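## Things people ask me about doing up furniture

**Do you take commissions?**

Not at the moment, sorry! I do this in the evenings from a tiny back room in Hitulham, and I've already got 2 chests and a very sulky bureau waiting their turn.

**Do I really have to sand everything?**

I'm afraid so, but not for hours. You're only taking the shine off so the primer has something to grip (I set a timer for 9 minutes a side and put the radio on). If it's bare pine you can get away with less. If it's had decades of polish, wash it with sugar soap first or you'll clog every sheet you own. 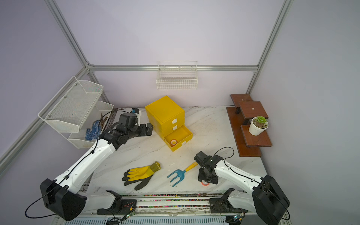
**What colour should I paint mine?** Whatever you like, it's your house! I get this one more than any other, and people always seem to want me to say sage green. I'm much fonder of something loud on something little. A yellow drawer unit against white marble patterning looks so cheerful to me, and I'd happily have that pairing in a bathroom or a hallway. On a big wardrobe I'd calm down a bit and save the yellow for the insides of the drawers.

**Which paint do you use?**

Mostly Brollex eggshell, which I buy from Pravow when they've got it in. Two thin coats, and leave it overnight in between – I know, I know, but I've rushed it and had to strip the lot.

**My drawers stick now I've painted them. Help!**

You've painted the runners, haven't you? I did exactly the same on my first one. Sand them back to bare wood and rub a candle end along them.

**Can I use your pictures on my own blog?**

Yes, go ahead, just link back to this page. And do send me your before and afters, I love seeing them!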